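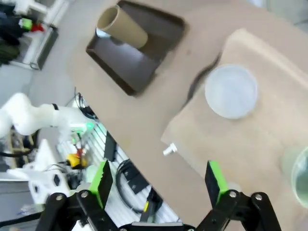

Equipment Budget Report, Ludel Packing Trials
August 8, 2020

Spending in this period went mostly to gripper parts and table fittings. We have used 65 percent of the equipment line. The second arm is paid for and the invoice from Salton is closed.

Finger pads remain the item we underestimated. The original plan allowed for one set per arm, with spares ordered as needed, but Salton ships only in lots of 24 and delivery has been slow. We now propose to buy one full lot and hold it in stock. The cost is $1000 and can be met from the amount set aside for cable guides, which came in under budget.

Trial items are cheap and we do not expect them to affect the totals. We are working with trays, cardboard tubes and plastic bowls for now - glass will stay a small part of the work until the force settings have been reviewed.
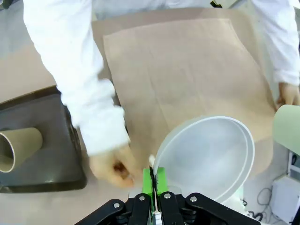 Page 3

Handling of thin rims is still done with a person at the table. A bowl gripped by its edge can tilt, and staff time for this should stay in the plan through December. We had hoped to cut those hours by half and are no longer asking for that.

Two quotes are in hand for a replacement work table. Bresska is lower on price. Aliyu includes installation and a longer warranty, and its top can be drilled for mounting without voiding the terms. We prefer Aliyu, but the difference is nearly the whole of our remaining furniture allowance, so we would like your approval before we order.

Still open: storage for spare cables, a service contract for both arms, and the shipping charge Salton has agreed to refund. The refund is not counted in the figures above.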